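Saturday, morning

Today I oiled the bench top in the small room. It is the Akgül top, the one with the short strips glued in staggered lengths. I used the rest of the Jarnel oil, one thin coat, and rubbed it off after 165 seconds per section, as the tin says. The paler strips near the middle take the oil the same as the others, but they stay paler. I think it is only the wood and no fault.

The seam between the two panels I cleaned first with a soft brush. In April it was full of dust and I did not want to oil the dust in.

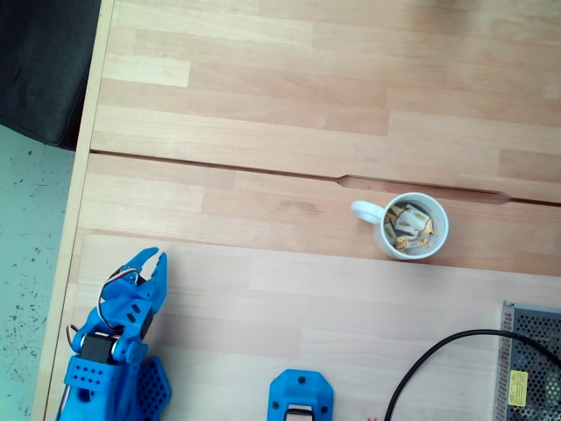
Bench top with the long seam, the notch, and the sweets mug.

The seam still runs a little slanted. I do not know if it came like this from Akgül or if we mounted it so. Before we order new clamps from Droteo (part 389, we need 2) I want to measure it at both ends.

The notch I sanded by hand, only the upper corners. It was rough on the fingers – now better, but one tapered end needs finer paper.

To do: put felt under the mug, it leaves rings. Ask Cekenine if they still sell the oil in the small tin. Write the seam measurements here, next page.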